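Hands, and what they cost
Posted January 13, 2026

The spreadsheet has a tab called "Hands" and I have come to dread it. Every other tab behaves. Arms, mounts, cabling, the bench, the insurance: you type in a number, the number sits there, you go and get a sandwich. Open the Hands tab after lunch and something has gone up.

We started planning this purchase in September, when Lindalva Arruda and I were told we could have a two-armed kitchen setup if we could show we had thought about it. We have now thought about it for so long that two of the quotes expired while we were thinking.

The field is down to three. Hirkham sells a simple two-finger gripper that opens, closes and never calls in sick. Le Roux sells a multi-fingered hand that costs more than my car, per hand, and robots of the sort we want come with two. Skelberg sells something in between and takes 9 days to answer an email. I like the Skelberg people very much, when I hear from them.

Lindalva's position is that we shouldn't buy a single finger until we've run the chores in simulation, where a dropped plate costs nothing and the lemons keep. I argued against this for most of a meeting and lost. So the kitchen currently exists on a workstation under her desk, and it has nicer countertops than mine.

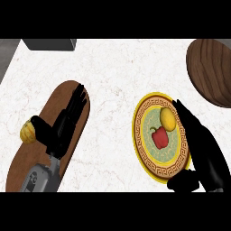
Produce on the simulated counter, with the fingered hands. Squash at left, lemon and pepper on the plate.

What the simulator has been good for, budget-wise, is making us write down what we want the thing to do. My original list of chores ran to 100 items and included "general tidying," a phrase I'd like to see any vendor quote on. Lindalva cut it to 15. Most of the survivors involve picking up something round and putting it somewhere else, and I now have opinions about vegetables. A squash has ridges. A pepper has lobes. A lemon is smooth and wants to be on the floor. Each of these is an argument for more fingers, and more fingers is the Hands tab.

There are also the lines I forgot. Spare fingertips, for one - Le Roux lists them as consumables, like printer ink, and I suspect with similar feelings toward the customer. Shipping from Wernton. A service plan whose cheapest level seems to entitle you to a phone number. And 200 dollars for real plates and cutting boards, the only line finance has questioned so far.

My current plan is one pair of fingered hands now, a Hirkham gripper as backup, and the second workstation pushed to next year. Lindalva would swap the backup for more simulator time and spare fingertips. She may be right, but I'd like to own at least one part that I understand.

Skelberg's revised quote is supposed to come this week. I've left the cell blank and colored it yellow.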